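Does the Nurnis Kit Do What the Box Says?
Final report, Robotics Projects II, Pollock group
24 May 2026

1. Why we picked it

Our group had 12 weeks to review a product sold to schools. We chose the Nurnis two-arm kit from Fedau, which costs around 2,000 dollars before shipping. The brochure says it is "ready for real handling work." We doubted that, and most of our doubts are still here at the end of the project.

The build took us far longer than the guide suggests. The cable steps are the worst part. The drawings skip from bare joints to finished arms, and we had to redo the right side after reading the guide again.
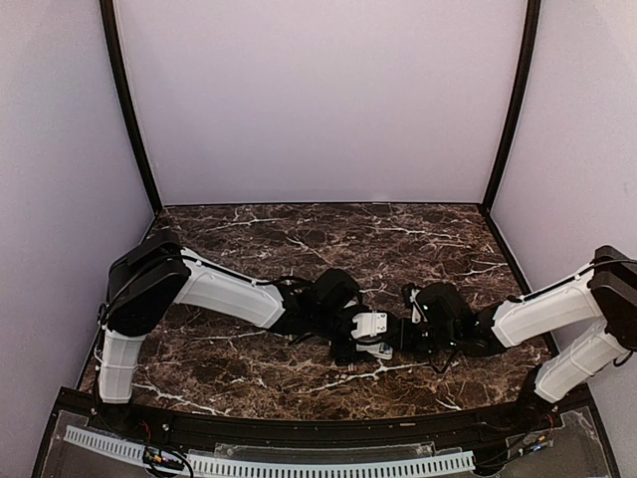
Figure 1. Both arms over the marble-pattern floor, grippers close together near the middle.

2. Handling small items

Fedau's sample program, Jorilska, comes with blocks in its own demo list. We wanted things closer to what a person might have on a desk – pale, flat, and not made for a robot. Pale items lying close together seemed a fair test, as the sales pages make a lot of "cluttered" work. One of them was long and slim with rounded corners, and a gripper has little height to work with on a shape like that.

We wrote down every try, including the bad ones. Of the first 10, we accepted 2 as clean. The brochure gives no success rate at all, which made us trust it less. 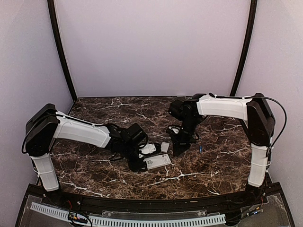 3. Close-range work

Lifting a block is the easy half. Putting it down beside a flat package without pushing the package is where we lost points, and the guide has one short paragraph on it. Shiny surfaces worried us too. Glare can sit right next to the thing you want to pick up, and the guide's lighting advice is "use a bright room."

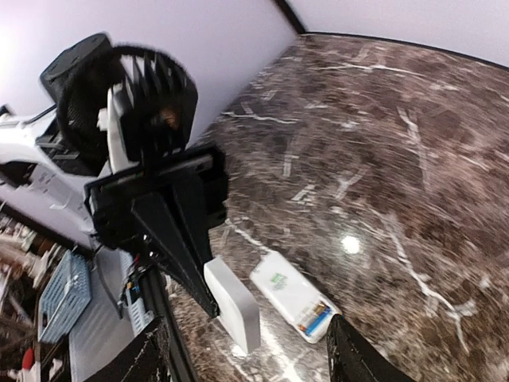

Should a school buy this kit?
We would wait. The arms are decent for the price, but the guide needs a rewrite and Fedau should publish test results first.

4. Left undone

We never tried the timed mode – our April update broke it, and support did not answer before the deadline.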